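Pan de masa madre de centeno en la cocina de la residencia
Memoria del proyecto, asignatura de Técnicas Culinarias II
Autores: Miłosz Wilczyńska y Reinhold Kohlhase
27/01/2019

La idea nos rondaba desde diciembre, cuando Reinhold volvió de casa con un tarro de masa madre envuelto en dos paños y lo bautizamos Trillow, porque un cultivo que hay que alimentar todas las mañanas merece al menos un nombre. Queríamos saber si con un horno doméstico bastante caprichoso se podía hacer un pan de centeno decente, de los de miga húmeda y corteza oscura, que aguantara varios días sin ponerse triste.

La receta base, que fuimos retocando con mucho cariño y alguna discusión, lleva 600 gramos de harina de centeno integral, 400 gramos de masa madre activa, agua templada, sal y una cucharada generosa de melaza. Se mezcla todo con cuchara de madera (el centeno no se amasa como el trigo, se pega a las manos como si nos conociera de toda la vida) y se deja reposar tapado hasta que la superficie empieza a agrietarse.

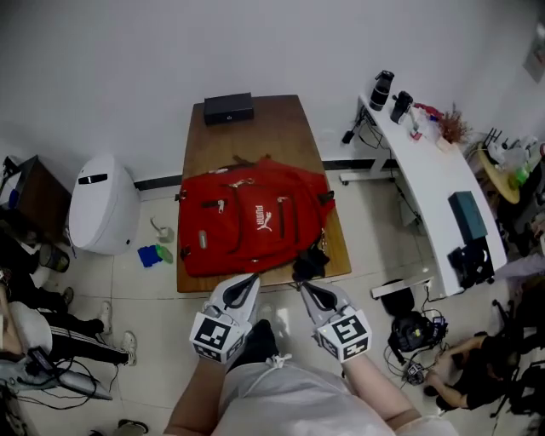 Figura 1. Mochila roja sobre la mesa de madera.

Comparamos dos fermentaciones. La primera tanda se quedó en la encimera y la segunda pasó 14 horas en la nevera, en el estante de abajo, junto a los yogures de todo el pasillo. La masa fría salió más ácida y con un aroma precioso, a manzana y a nuez; la otra subió mejor, pero al cortarla resultó un poco sosa. Miłosz sigue defendiendo la de encimera para las tostadas, y la verdad es que con mantequilla está riquísima.

Para el horneado usamos el molde alargado de Kolberg, bien engrasado y espolvoreado con harina. Empezamos con el horno fuerte y una bandeja de agua en el fondo, y luego bajamos la temperatura hasta que el pan sonaba hueco al golpearlo por debajo. ¡Qué difícil fue no cortarlo enseguida! La primera vez no esperamos y el cuchillo salió embadurnado de miga.

Nos queda pendiente probar con alcaravea y repetir la tanda fría con algo menos de melaza. Trillow sigue en la nevera y quien quiera un poco puede pasar con un tarro limpio.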